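About Muvanora

Muvanora is a small play school on Sutherland Street in Flellby. We take children from two and a half up to kindergarten age, in two rooms, with 16 places in the morning and 9 in the afternoon. Mornings start at 8 and afternoons at half past twelve.

We opened in the front half of the old Flemon dry goods store. The long counter is still there and is now where the lunch boxes go. The back half became the block room, and most parents who visit ask about that one first.

Blocks are a big part of the day with us. Every child gets time with them, and we don't tell them what to build. Some stack, some line things up along the wall, and some carry one block around all morning. A teacher sits on the floor with them and talks about what they are doing: which one is on top, which one is next to the yellow one, how many more they want.

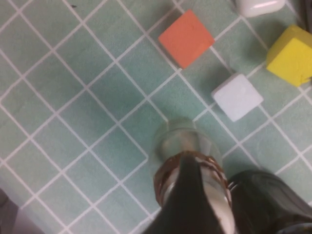 We like foam cubes for the younger group. They are light, they are quiet when a tower comes down, and a child can pick one up with one hand. We put out a few at a time. With a whole bin on the floor the two-year-olds mostly tip it over and walk off, and with three or four they tend to stay and play. The older group gets more pieces and more floor, and they may leave a building up until the end of the day if it isn't blocking the door.

A surface with squares on it gives us a few easy games. One block to a square is the first. Later we ask for a block two squares away from another one, or a row with a gap in it. Children who don't care for the game can ignore the squares.

Cleanup is part of block time. We give a warning four minutes before, then everybody puts blocks away by color, teachers included. Foam pieces get wiped down after the afternoon group leaves, and any with bites out of them are thrown out.

The rest of the day is snack, outdoor time, stories and a rest for those who need it. Families bring a lunch, a change of clothes and indoor shoes. We are closed for the month of August.

Visits are in the morning, while the children are here. Please call the office first so we can let the teachers know.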